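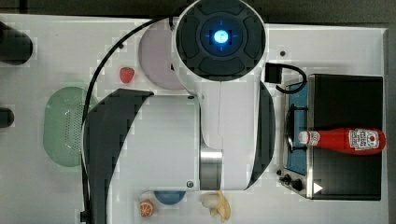

The Slow Road to a Robot That Clears the Table

By Ute Reinholz
May

We use cookies to remember your settings and count visits. By reading on you agree to this. Manage preferences.

Putting a plate away takes a person two or three seconds. At Sondeck, a small company in Prarkton that trains robot arms for kitchen work, the same job took 23 seconds on the morning I visited, and the engineers were pleased with it. Last May it took more than a minute, and half the time the plate ended up on the floor.

Sondeck works on what its staff call the tidy-up problem. An arm is bolted to a table, a mix of dishes and play food is set out, and the software gets an instruction such as "put the fruit in the bowl." The company has collected 2000 runs of this kind since it moved into its current building. Play food is common in this line of work. It doesn't rot, and a lab can buy the same banana again next year.

A strawberry is harder than a ketchup bottle. It is small, it rolls when touched, and a gripper coming down a quarter inch off will push it away. Half an orange depends on which way up it landed. Plates are the worst of the lot. They lie flat, and the arm has to get under a rim that sits very close to the table. Colanders are easier to grab but tend to swing.

Then there is the matter of seeing. An arm working over a crowded table blocks its own view a good part of the time, so most labs use more than one camera. Sondeck's software also keeps a guess about where hidden things are. When the guess is wrong the arm reaches for a spot where the bowl used to be, closes on air and waits. The staff have stopped wincing at this. They reset the table and start again.

I asked for a plain number and got one. Out of 100 attempts at clearing a table with 6 items on it, with the items in positions the software had not met before, the arm finished 71. Most of the failures came on the last or second to last item. Swap in a bowl of a different depth and the score drops, though the company says it drops less than it did a year ago.

Shop floors are further along. Kwofie, which packs spare parts in a warehouse on the other side of town, has had arms sorting boxed goods for four years. The boxes come in a few known sizes and arrive on a belt, facing the same way. The floor manager told me she would not put one of those arms on the returns desk, where items come back in grocery bags, half wrapped, with the cables tangled. People still do that work, and she has no plans to change it.

A home is much closer to the returns desk than to the belt. Every kitchen is laid out differently, and things get left across the stove or behind the toaster. Fotamance, a start-up that had promised a countertop helper for families, now sells to cafeterias, where the trays are all alike. Its founders say they will come back to the home market. They did not give me a year.

Price is the other trouble. An arm good enough for this work costs as much as a used car, and it needs a sturdy table and somebody nearby who can reach the stop button. A dishwasher costs far less and asks only that you load it.

Before I left, the Sondeck crew ran the table one more time. The arm got the fruit, paused for a while over the plate, and picked it up on the second try. One of the engineers wrote down the time and began laying everything out again.

Related stories
Why Folding Towels Still Beats Most Machines
Inside the Returns Room at Kwofie
Robot Vacuums, Ten Years On
What Cafeterias Want From Automation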